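Session 2: What does the cell cost once it is bought?

Larar and Brerkine both quote for arms. Neither quotes for the bench, the props or the hours, so treat the headline price as a deposit.

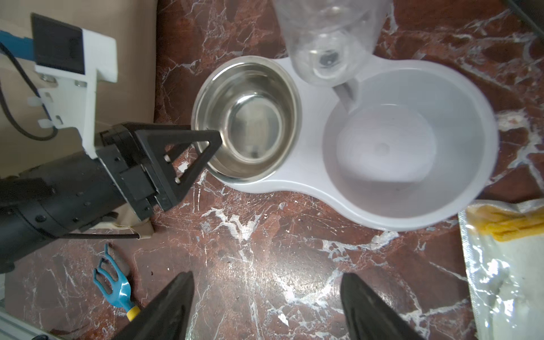

Page last modified: March

Start with the props. A pet feeder and a toy-sized rake look like petty cash, and on paper they are: 300 for the lot. Replacements go under a separate heading -- most plans leave it out. 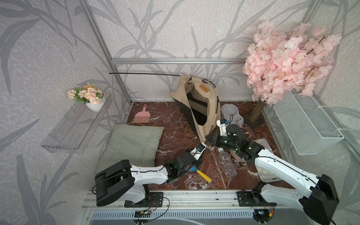 De Haan's brochure puts a two-arm cell at 1328 a month on lease. Ask what happens in month two when a gripper finger wears. I have yet to see a supplier put that in writing, and "support included" can mean an email address.

Soft goods are where I doubt the Drakari estimate most. It allows 200 for spare fingers and assumes rigid objects throughout.

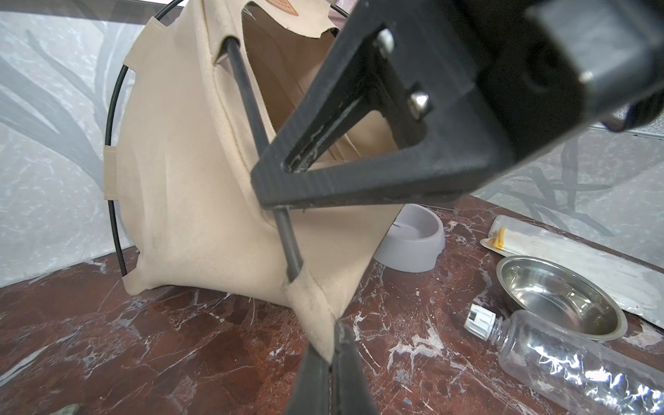

Fig. 3. Gripper finger at the fabric of a pet tent.

For Friday: redo the Drakari sheet with your own spares line.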